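Where Does the Dishwater Go? A Term Project on Kitchen Greywater
Prepared by Kamarul Jugah, Cempaka Tarigan and Hongjun Su. Adviser: Hildegard Thiele

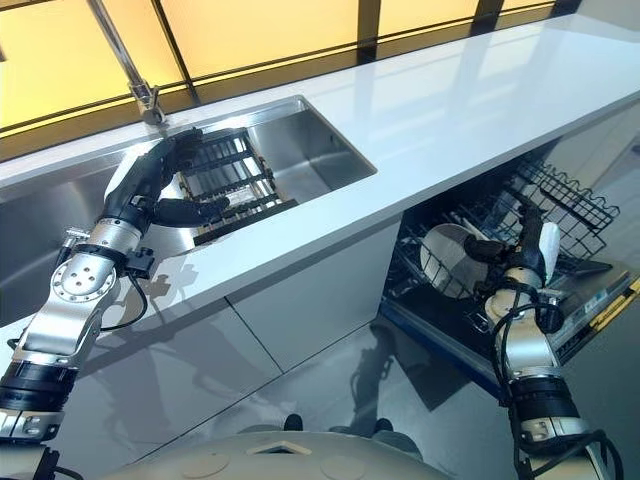
1. Why we picked this

Our first idea was to restore a stretch of Sepúlveda Creek. This was rejected on the grounds that we had one semester and no boat. Our second idea was to water plants with used dishwater, which needed only dishes, plants and a willingness to be disliked by our housemates. We had all three.

Greywater is the water that leaves sinks, showers and washing machines. Kitchen water is usually treated as the worst of the family because it carries grease, salt and bits of dinner. Many guides tell you to leave it alone. We wanted to see what would happen to ordinary garden plants if you didn't.

2. What we asked

Do bush beans watered with rinse water grow as well as bean plants watered from the tap? Does it matter which dish soap was used? A third question, about whether people wash dishes differently when someone is going to measure the result, was added later by necessity.

3. Method

We planted 30 pots of bush beans in the same bagged potting mix and lined them up on the south porch of Kuleo House, where two of us live. Ten got tap water. Ten got rinse water from dishes washed with the cheap blue soap the house has always bought. Ten got rinse water from dishes washed with a plain unscented soap that Suryani Lumenta, our lab instructor, recommended and that cost three times as much.

"Rinse water" means the second basin only. The first basin, where the actual scrubbing happens, was poured down the drain. We tried using it once in a trial pot and the smell settled the matter.

Each pot got 190 milliliters every morning before class. The rinse water was strained through an old T-shirt and used the same day. Hongjun kept the notebook. Every week we measured plant height from the soil line to the highest leaf joint, and we checked the salt level of the soil with a borrowed conductivity meter. The meter belongs to the Radotov lab upstairs and came with a typed page of threats.

The experiment ran for 21 days after the seedlings were moved to the porch.

4. What happened

For the first week, nothing of interest. The beans were all the same height and so were our expectations.

By the second week the blue soap group had started to fall behind. The lower leaves turned yellow along the edges, and the soil in those pots had grown a pale crust. The plain soap group looked like the tap water group, and on a couple of mornings looked better, which Cempaka credits to leftover nutrients from the food and Kamarul credits to Cempaka moving those pots into the sun.

At the end, the tap water and plain soap plants were close enough in height that we would not want to argue about it. The blue soap plants were clearly shorter. The conductivity readings lined up in the same order: lowest in the tap pots, a bit higher in the plain soap pots, highest under the blue soap.

5. Problems

The pots should have been shuffled on the porch every few days. We wrote this into the plan and then did it once.

We also did not control what people ate. The week of the house pasta dinner shows up in the notebook as "very salty, sorry." A better study would use made-up dishwater with a known recipe. Ours used whatever Kuleo House had for supper.

Last, our neighbors learned what we were doing and began rinsing their plates with great care, so the water got cleaner as the project went on. Our adviser called this an observer effect. We called it the first time that kitchen had been clean since September.

6. Cost and use

We spent most of our money on potting mix and had enough left over for Kovau, the falafel place by the bus stop. A house that wanted to copy us could do it with two dishpans and a bucket. Over a school year we estimate a house our size could put 2000 liters of rinse water on its flower beds. We would keep it away from lettuce and anything else eaten raw, and check the local rules first.

7. Next steps

Cempaka wants to repeat the test with tomatoes over the summer. Hongjun wants to test the soil again after heavy rain to see whether the salt washes out. Kamarul would like the porch back.

The meter was returned in April, in working order, with its page of threats.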